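Talks > Practice notes > Speaker notes: the Sandoval fit-out

6/10/22
By Levente Sipos

(These are my notes more or less as I had them on the lectern, so forgive the half sentences. A few people asked for them after the session.)

Morning everyone, thanks for coming to the early slot. I'm going to talk about one job, the Sandoval building on Dascombe Street, and mostly about the bit in the middle where it went sideways. If you came for glossy after shots there are some at the end, but I'll be rushing them.

Quick background. Old wholesale warehouse, 2,154 square metres over two levels, and the client (Sistden, lovely people, very fast email repliers) wanted studios upstairs and a shared kitchen and events floor below. We'd just wrapped their smaller place and I think they assumed this would be the same job with more zeros on it. So did I, a bit.

SLIDE 3: what the brief said. Read out the line about "a kitchen people want to stay in". Pause here, let them have a laugh.
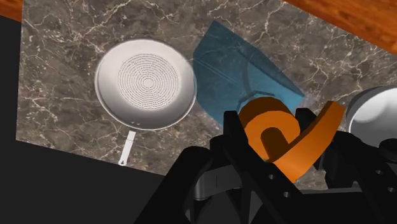 Materials is where I spent most of my time and, I'll admit, most of my goodwill. The downstairs benches had been pencilled in as plain pale stone from day one and I kept dragging everyone back to look at something moodier. Dark marble, a deep brownish-grey with those thin white and cream veins running every which way like lightning, and warm orange-brown timber close by so it doesn't go cold on you. I love that pairing! Put a stainless pan down on it and the pan looks like it cost triple. The quantity surveyor did not love it. We ended up with real stone on the island only and a composite along the back wall, and I reckon if you can pick the join from the doorway you're in the trade.

Ask for a show of hands: who has lost a stone argument this year?

SLIDE 6: the floor. OK, so this is the sideways bit. We opened up the ground floor in May and found the slab had been poured in two goes, decades apart, with a 42 millimetre step hiding under the old lino. The survey missed it and so did we. Every joinery drawing we had was set out from a level that existed in half the building.

What we did, in order: stopped, rang the client the same afternoon, and redrew the section before anybody talked money. Hamus, our joinery shop, had already cut carcasses for the first run, so we went out there with a tape and a box of pastries and worked out which ones could be saved. Most could. (Tell the story about the ute and the roundabout if there's time. There won't be.)

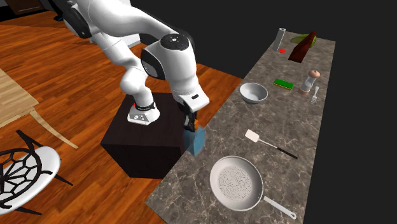 Photo: Levente Sipos

Upstairs was easier. 1,751 of those square metres needed new services, but the studio level came off the old trusses so neatly that we hardly touched the layout. There are 16 studios, all with an opening window, and I fought harder for the windows than for anything else in the project. Mechanical wanted them sealed. Fair enough on paper, but I've worked in a sealed room through a February and I wasn't going to draw one.

SLIDE 9: acoustic panels. Skip if running late.

SLIDE 10: what I'd change. I'd core the slab before concept, every time. I'd get the joiner into the room a month sooner. And I'd put the bins somewhere else, because I hid them so well behind the servery that visitors leave their coffee cups on my nice marble.

Photos now, then questions. Water's at the back if anyone needs it, and the loos are left past the lifts.

Contact the practice | © 2022 Levente Sipos | Back to top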